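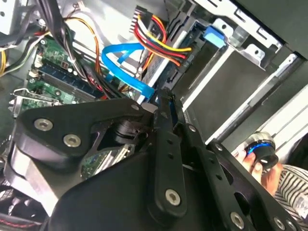 Cordale Desktop Repair Notes

A plain-text collection of repair notes for desktop computers, written at the bench and typed up later. The notes cover faults, the checks made, the parts swapped and how each job was closed. They are meant for people who fix machines, teach others to fix them, or want real repair language to search and sort.

Version 2, December 2021

What is in it

The collection holds 600 notes. Each note is one job on one machine. A job that came back to the bench gets a new note, and the related field points to the earlier one.

Notes come from two shops, Pivard and Guthrie. Pivard mostly handled office machines, so there are many power supply and fan jobs from there. Guthrie took in home machines and saw more storage faults and failed upgrades. Laptops, tablets and printers were left out.

Files

notes.csv: all the notes, one per row
faults.txt: the 16 fault codes and what each one means
parts.txt: short names used for parts, with the long form
changes.txt: what changed between versions

The CSV file is UTF-8 with a header row. Fields are separated by commas and text fields are quoted. Line breaks inside a note are kept as \n.

Fields

id: note number, unique
shop: P or G
fault: one code from faults.txt
reported: what the owner said was wrong
checks: what was tested, in order
parts: parts replaced, empty if none
outcome: fixed, not fixed, returned unrepaired, or unknown
related: id of an earlier note on the same machine, if any

The reported field is close to the owner's own words. Spelling was left alone unless it made the note hard to read. The checks field is terse. "Reseat mem, no change, one stick A2, posts" is a typical entry.

How the fault codes were set

Codes were assigned after the job was closed, using the cause that was found and not the complaint. A machine reported as "dead" may be coded as power supply, board, front panel wiring or memory. If there were two causes, the code goes to the one that stopped the machine from starting. A note can list up to 5 parts. Longer lists were trimmed to the ones that mattered, and the rest are mentioned in checks.

Known problems

Guthrie did not record fan noise jobs before October, so that code is thin for the shop.

"Unknown" in outcome usually means the machine was picked up and no one heard back. Do not read it as fixed.

Some checks entries skip the simple steps. A missing cable check does not mean the cable was not checked.

Prices, serial numbers and names were removed. A few notes read oddly where a name was taken out of the middle of a sentence.

Loading

The file opens in any spreadsheet program. Import the id column as text or the leading zeros will be lost. The Ernstead import script for version 1 does not work with this version, as the related field is new.

Use

Free to use, copy and change, with credit to Cordale Desktop Repair Notes. Corrections should give the note id and the field to be changed.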